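Fine-tuning a grasp policy on wrist-camera demonstrations

Updated 1/22/20

Before you start, you need a working Kevedier install and a base policy trained on the Langat set. The steps cover adapting that policy to desktop computer disassembly.

1. Calibrate the wrist camera against the gripper. Repeat this after any change to the finger links.

2. Record 26 demonstrations per target part. Move the case between recordings so that the policy does not learn one fixed approach.

3. Trim each recording to start 15 frames before the fingers begin to close. Longer lead-ins dilute the loss.

4. Mask the gripper. It fills much of the lower half of the wrist view, and an unmasked encoder tends to track the linkages instead of the drive caddy, cables and memory slots beyond them.

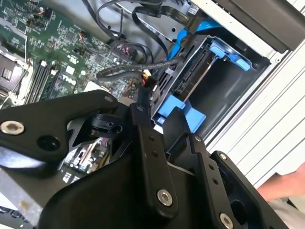 One reader at Briltlow objected that masking throws away contact cues, and that their own runs did better with the fingertips left visible and only the plates behind them masked. We have since tried this in Runirance and now use it for cable targets. For rigid parts the full mask remains the default.

5. Train for 2000 steps with the encoder frozen, then unfreeze the last block and continue at a ninth of the learning rate. Save both checkpoints.

6. Evaluate on a case model that is absent from the demonstrations. Log failed approaches separately from failed grasps. The May release of Kevedier merged the two counts, so older logs need to be split by hand.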